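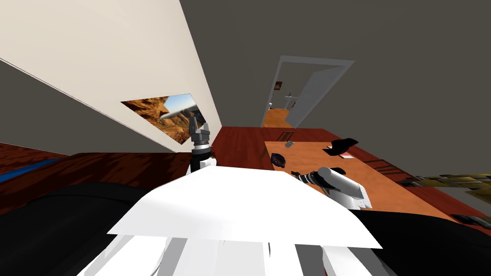 3 min read

Where Does the Study Time Go? Term Report, Group 12

Our question was simple: does a tidy desk make students study more? Our sponsor, the furniture shop Kukura, hoped for a yes. We hoped for a passing grade.

Method

We asked students in two dorms, Fanis and Zasenis, to keep a desk diary through January. Fanis residents cleared their desks every night. Zasenis residents were told to carry on as usual, an instruction they followed with real discipline. Both groups wrote down when they sat down, when they got up, and what they did in between. We budgeted for 2000 diary entries and received 1139, of which a fair share were written in one sitting, in the same pen, at about 2 a.m. before the deadline.

Results

The Fanis group studied slightly longer. They also spent a good part of that time cleaning, which several of them had logged as "reading." Once we took the cleaning out, the gap was too small to print on a poster, though we had already paid for the poster.

Phones mattered far more than clutter. Entries that mentioned a phone on the desk were shorter and had worse spelling.

Limits

The dorms differ in other ways. Zasenis is next to the Suwannarat noodle counter, and the diaries from that side contain a lot of soup. We also let people define "desk," and one entry describes a bed.

Next term we plan to repeat the study with phones in a drawer, if Kukura will lend us the drawers.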